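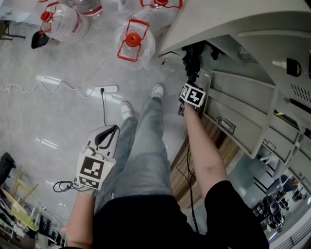
Light grey floor tiles, with a plug in a power strip.

Home About Flats Tenants Contact

Tenants > Moving in > Frequent questions

Frequent questions for new tenants of Hellance flats

When can I receive the keys?
The keys are given on the first day of your contract, at the office in Tapia. Please bring your passport or identity card. If you arrive after closing time, write to us 2 days before and we will agree another hour.

How much is the deposit?
It is one month of rent. We return it within 21 days after you leave, when the meter has been read and the flat has been checked with you present.

Which cleaning products can I use on the tiles?
Warm water and a mild soap are enough. Please do not use vinegar or bleach, they attack the joints between the tiles. If a tile is broken, tell us - we keep spare ones from the same series for the Sokano building, but not for Hernar.

Can I use an extension lead?
Yes, one for each wall socket. Do not connect one extension lead to another one, and plug the heater and the washing machine directly in the wall.

The electricity went off in one room only. What should I do?
Open the small panel near the entrance door and look for a switch which is down. Unplug the last thing you connected, then lift the switch. If it falls again, leave it down and call us.

Can I paint the walls?
You can, with our permission in writing. Since February we accept any light colour. Dark colours must be painted over before you leave.

Is it permitted to have a pet?
Cats, yes. For dogs please ask first, as it depends on the building.

How do I end the contract?
Send us a letter or an e-mail four weeks before. The heating is calculated separately, so the last bill can arrive some time later - please leave us your new address.

Whom do I contact about repairs?
Abhishek Negi answers all messages about repairs, normally in seven days or sooner. For a water leak, please telephone and do not write.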